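How many tote bag folds before it's worth training?

Asked by Gun-woo Ki, September 14, 2020

Hi all, I'm collecting demonstrations with a pair of hand-held grippers for a small learning project we call Myung. The task is cloth handling with a green tote bag on a table. So far I've got 82 recordings and I'm wondering if I should stop and train something, or carry on until my arms drop off! 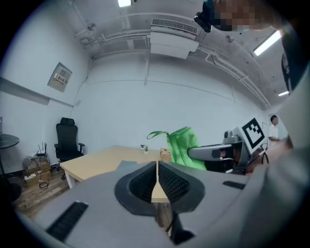 My other worry is that I've become very good at it. I start with the bag in the same place every time, grab it the same way, and I'm done in no time. Lovely for my ego, but is it any use to the model? I also bin every go where I fumble the handle, and that's 26 so far (not counted in the 82). Should I be keeping those?

Dae-han Cha

Train now, even if the result is rubbish. We waited ages on our Gavholm job and then found the timestamps from the two hands didn't line up, so half the lot went in the bin. A quick run on what you've got will show up that sort of thing.

And please mess up your starts. Chuck the bag down, turn it round, let the handles land wherever they like. I do 4 goes from one spot and then move everything. As for the fumbles, keep any where you recovered and finished the fold, they're gold. Drop the ones where you gave up.

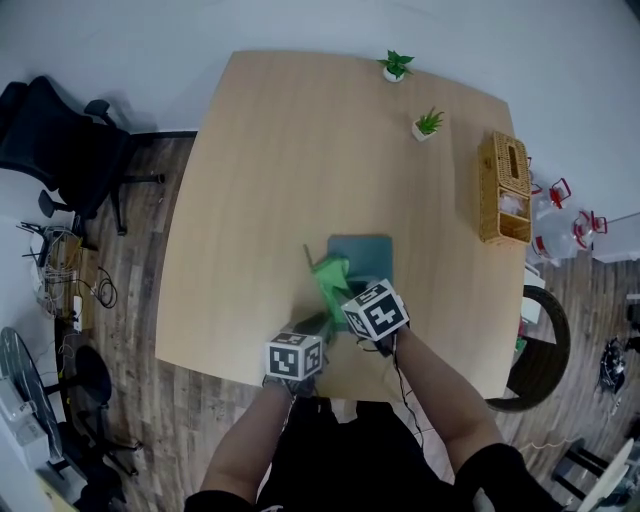

Valley disagrees with me on that last bit and says to keep the lot, with the failures labelled, in case you want to train something later that spots a fold going wrong. Fair enough, disk space is cheap.

Rovetti

Get a second person to do some. Mine only worked for my own habits until my sister had a go. Also what frame rate are you on?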